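Lutano Build Log: Gripper Mounting

Work on the Lutano arm has resumed at the Chisholm workshop. The gripper is now mounted, and Zineb Abdelaziz has rewritten the stacking routine for bowls and cups. The table has been covered with green cloth to reduce glare.
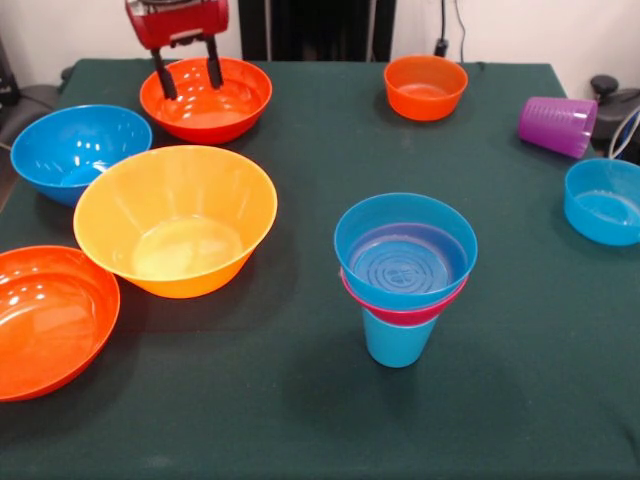
Gripper fingers in the orange-red bowl, 2019-07-17.

Nested items remain the principal difficulty. Grip force is presently limited to 7 newtons, and the left finger pad will be replaced before the next trial. Wiring notes will follow in a separate entry.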